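Open day at the Pandier kitchenware hall, Skirkico
Visited 05/05/2025

Pandier opens its doors twice a year, and the January day was full before I heard of it. The hall is a short walk from Skirkico station and covers 2894 square metres. We began at the jars, the part I had come for.
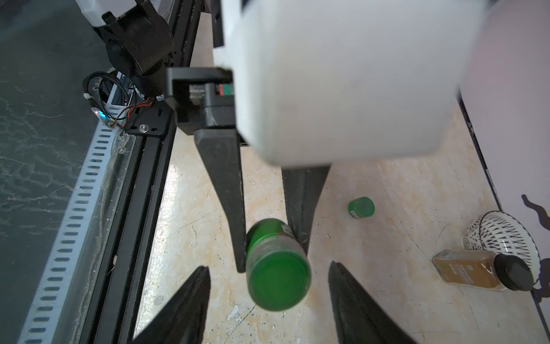

Can visitors buy seconds on the day? The shop by the exit sells them until four, cash or card, and anything without a lid is half price.

Lids have their own area. They come in from Dondusitz in sacks of 4000 and are kept by colour and by thread, with 83 types on the current list. A lid of the wrong thread will often sit on a jar perfectly well until you tip it.

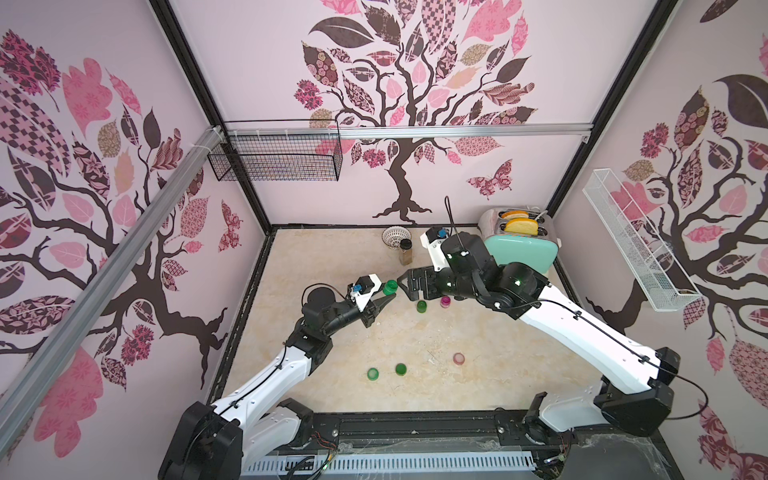

Green and pink caps, with the toaster behind

After that came the small kitchen displays. I liked the mint-green toaster with its two slices of toast, and the tree wallpaper

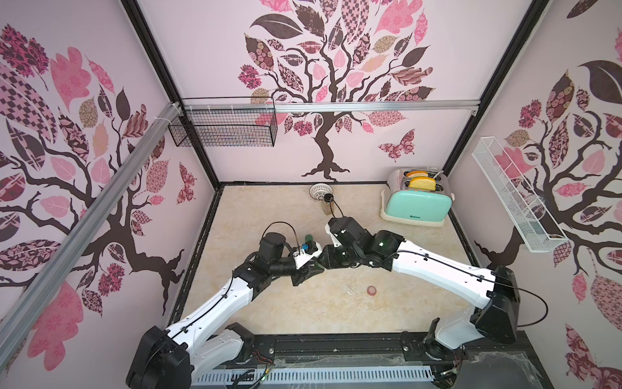 was more cheerful than I expected from a firm like this. The same pattern is sold by the roll at Morsy — I checked the price later and left it there.

Storage was the last stop. Wire baskets on the wall keep the floor clear, and I have since put one up at home, slightly crooked.

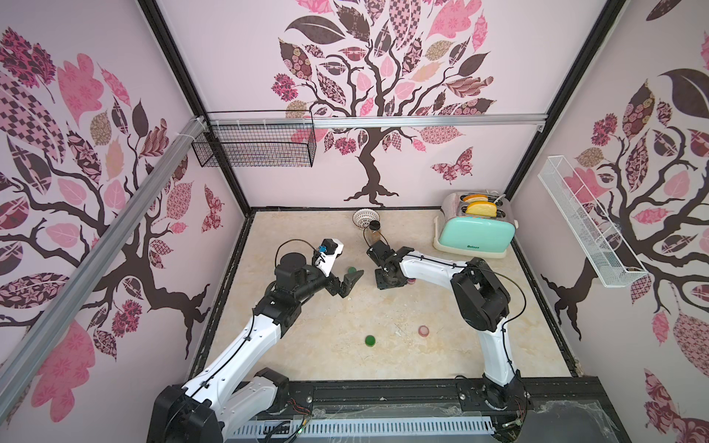 Another visitor in our group said she had tried wall baskets for spice jars and gone back to a drawer, as she could never read the labels from below. The tea afterwards was free. The bus back is the 1368, from the far side of the road.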